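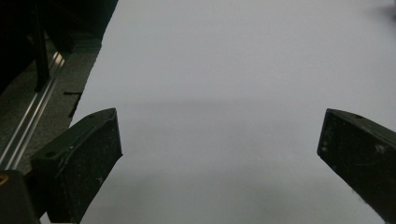

Temps de lecture : 4 minutes

Point d'étape au 9 mars 2026 : programme de compostage partagé, sites Lesik et Usow
À l'attention du fonds Echeverri

Le précédent rapport présentait le programme comme « en bonne voie ». Je ne reprendrai pas la formule. Les bacs sont installés, les gens viennent, et une bonne partie de ce que nous avions promis dans le dossier de candidature reste à démontrer.

Ce qui est fait

Les 5 points de collecte prévus par la convention sont ouverts, dont 2 sur le site Usow, qui accusait du retard depuis août à cause d'un désaccord avec le bailleur sur l'emplacement des bacs. Le désaccord est réglé sur le papier. Dans les faits, le bailleur continue de demander un déplacement « à terme », sans dire vers où ni à quelle échéance, et je ne vois pas l'intérêt de faire couler une dalle tant que cette phrase figure dans ses courriers.

À ce jour, 81 foyers sont inscrits. L'objectif de la convention est de 200. L'écart est important et il ne se comblera pas par la seule distribution de prospectus, malgré ce qu'affirme le plan de communication livré par l'agence Vuststead. Ce plan prévoit une deuxième campagne d'affichage identique à la première. Or nous ignorons combien d'inscriptions la première a apportées : le formulaire ne demande pas aux habitants comment ils ont connu le programme. La question aurait dû y figurer dès l'ouverture, et l'oubli vient de chez nous. Elle a été ajoutée.

Ce dont je doute

L'inscription est un mauvais indicateur. Un foyer inscrit reçoit un seau et le code du cadenas, ensuite on ne sait plus rien de lui. Certains déposent leurs épluchures plusieurs fois par semaine, d'autres ont sans doute rangé le seau sous l'évier. Annoncer un nombre de « foyers composteurs » à partir de ce registre me paraît abusif, et je demande que l'expression disparaisse du prochain bilan public.

Le tonnage détourné des ordures ménagères pose le même genre de problème. Le chiffre du dossier initial reposait sur une moyenne par habitant tirée d'une étude menée en zone pavillonnaire, avec jardins. Nos deux sites sont des ensembles d'immeubles. Personne n'a pesé quoi que ce soit avant l'ouverture et il n'existe donc pas de point de comparaison. Nous pouvons commencer à peser les apports, mais cela ne dira rien de ce qui partait auparavant dans les sacs.

Quant au « lien social », qui occupe une page entière du dossier, je n'ai que des anecdotes à vous transmettre. Elles sont plutôt agréables. Je préfère ne pas en faire un résultat.

Qualité du compost

Le mélange est trop humide sur Lesik, où le broyat manque régulièrement. Le fournisseur livre par gros volumes et à des dates qu'il choisit, ce qui oblige à stocker sous bâche, au risque de moisissures. Sur Usow, le broyat ne manque pas, mais on retrouve des sacs dits compostables qui ne se dégradent pas dans nos bacs. L'affichette les interdit pourtant. Elle est rédigée en petits caractères et posée à l'intérieur du couvercle ; je propose de la refaire avant de conclure à la mauvaise volonté des usagers.

Une première analyse en laboratoire a été commandée. Tant que nous n'avons pas les résultats, je déconseille toute distribution de compost aux jardinières du quartier, même si la date est déjà dans l'agenda de la mairie.

Budget

Les dépenses suivent la ligne prévue pour le matériel. Elles la dépassent pour la communication, et le poste « suivi et évaluation » est presque intact, ce qui n'a rien d'une économie : le suivi n'a pas été fait. Je demande l'autorisation de basculer sur ce poste le montant réservé à la deuxième campagne d'affichage.

Décisions attendues du fonds

Accord ou refus sur ce transfert de crédits.
Révision de l'objectif d'inscriptions, ou maintien avec une échéance repoussée.
Position écrite sur la dalle d'Usow, que je transmettrai au bailleur.

Les résultats de l'analyse seront joints au prochain rapport, quels qu'ils soient.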